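Galería: un ordenador de sobremesa, abierto sobre el banco

Tiempo de lectura: 4 min · 24 comentarios · Compartido 73 veces

Llevo años oyendo que desmontar un PC viejo es «rentable», «formativo» y hasta «relajante». No me lo creo del todo. Rentable, casi nunca. Formativo, depende de quién tengas al lado. Relajante es una palabra que usa quien no ha peleado con una pestaña de plástico envejecida. Aun así, en Mollel seguimos abriendo torres, y a continuación van dos vistas de una de ellas. 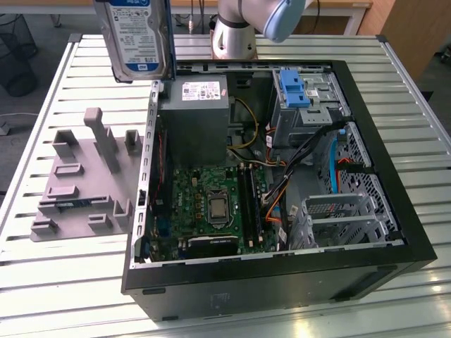
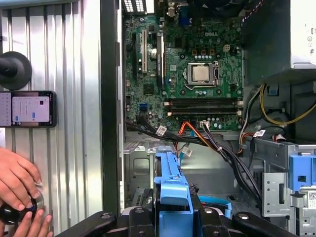
La misma torre en las dos, tumbada y con las tripas al aire.

Empiezo por lo que más se discute en los comentarios: el disco duro. Mucha gente cree que basta con formatear y llevar el equipo al punto limpio. Yo desconfío. Un formateo rápido deja casi todo donde estaba, y he visto aparecer nóminas, fotos de comuniones y declaraciones de la renta en equipos que venían «limpios». El disco se saca primero y se guarda aparte con una etiqueta. Luego ya se decidirá si se borra con calma o se destruye. Niamh Mulcahy defiende el taladro. A mí me parece mucho ruido para un disco que quizá todavía funcione, pero reconozco que a ella no se le ha escapado nunca un archivo.

Con la memoria pasa algo parecido, aunque por el lado del dinero. Circula la idea de que los módulos antiguos se venden bien. Se venden, sí, a quien tenga exactamente esa placa y haya decidido no jubilarla. En Akach nos ofrecieron comprar un lote de 2.000 módulos mezclados, sin probar, y cuando preguntamos cuántos funcionaban cambiaron de tema. Dijimos que no. Senan Brennan todavía piensa que perdimos una ganga.

El procesador se deja en su zócalo hasta que haga falta sacarlo. Hay tutoriales que lo extraen en el primer minuto porque luce mucho en vídeo, y después se queda rodando por la mesa. Los contactos del zócalo o del propio procesador, según el modelo, no perdonan un descuido. La pasta térmica seca se limpia con alcohol isopropílico y paciencia. Los productos milagro que anuncian para esto contienen, hasta donde he podido leer en las etiquetas, alcohol y un precio más alto.

La fuente de alimentación no se abre. Lo escribo así de seco porque cada cierto tiempo alguien pregunta si puede «echarle un vistazo» por dentro. Los condensadores pueden conservar carga con el equipo desenchufado, y lo que se gana mirando es muy poco. Se prueba con un comprobador y, si falla, se aparta entera.

Los cables merecen una queja. Los fabricantes presumen de interiores ordenados, y luego abres una torre de oficina y el mazo cruza por donde puede. Etiquetarlos ayuda. El problema es fiarse de etiquetas que ha puesto otro: más de una vez he seguido un cable hasta el final y no llegaba donde decía el papelito. Ahora lo sigo siempre con el dedo.

También nos recomendaron Torura, un programa de inventario que prometía ahorrarnos 3 horas por semana. Lo probamos todo un mes de mayo. Tardábamos más en rellenar los campos obligatorios que en quitar los tornillos, y volvimos al cuaderno. Puede que la versión nueva haya mejorado; que me lo demuestre alguien que no la venda.

Queda la pregunta de si compensa reparar estas torres o es mejor aprovecharlas para piezas. En Lemumgate reparan casi todo y aseguran que les salen las cuentas. Las he pedido un par de veces y sigo esperando. Mi criterio es menos heroico: si la placa arranca y los condensadores no están hinchados, se le busca otro uso modesto, como un escritorio para escribir o una consulta de almacén. Si no arranca, disco, memoria y cables van a sus cajas y el chasis, al metal.

Quien tenga números propios, buenos o malos, puede dejarlos en los comentarios. Prefiero los malos, suelen venir más detallados.

Publicado el 2022-04-26

Este sitio utiliza cookies propias y de terceros. Si continúa navegando, acepta su uso. Aceptar · Configurar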